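On the Keeping and Emptying of Bags

It has been the practice of this blog to set out, from time to time, how one ordinary household task is carried out in our house at Sindthorpe. The present entry concerns bags, and in particular the tan one that goes to and from Drerkmont twice a week. Readers who wrote in after the September entry on drawers will find that several of the same principles apply.

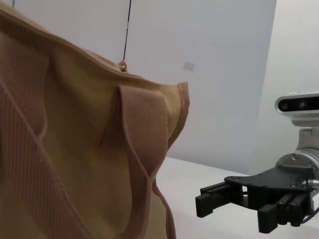
Posted by Chong, 26/01/2025
Filed under: Household

A soft bag has one well-known failing: it does not hold itself open. The rim rolls outward, the handles fold down over the front, and the contents settle in the lowest crease. It is therefore recommended that the handles be laid to the outside before anything is put in or taken out. I did not observe this rule for years and lost a library card as a result.

The bag should be emptied completely at the end of each outing. I refer to a full emptying on to a clear table, pockets included. At the last such exercise the following were recovered: two bus tickets, a receipt from the Tendel garden shop for a quantity of twine, five hair grips and a peppermint of uncertain age. The receipt was kept. The peppermint was not.

Particular attention is due to the front pocket. A large pocket in soft canvas sags and folds when there is nothing stiff behind it, and small items are easily missed in the fold. Please run a hand along the bottom seam. 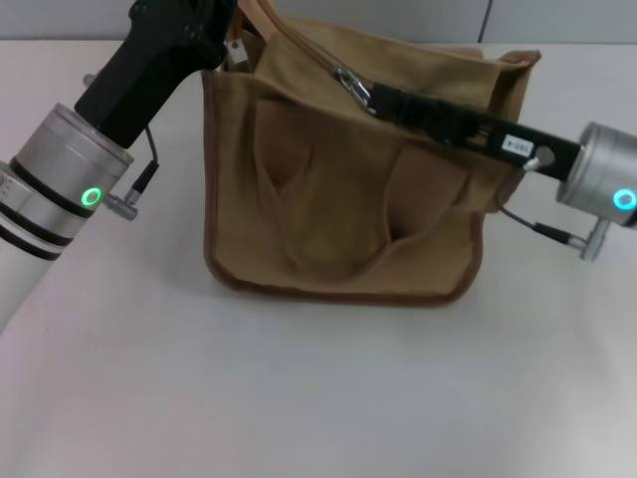

Storage between outings

Bags of this kind are not to be hung by one handle, as the strap will stretch. Ours stands upright on a shelf in the hall, zip closed, with a folded tea towel inside to keep its shape. Crumbs are shaken out over the back step first. Marks on the canvas are treated with a damp cloth and a little plain soap — never the green washing-up liquid, which left a ring on its predecessor.

Comments remain open. The next entry will deal with umbrellas.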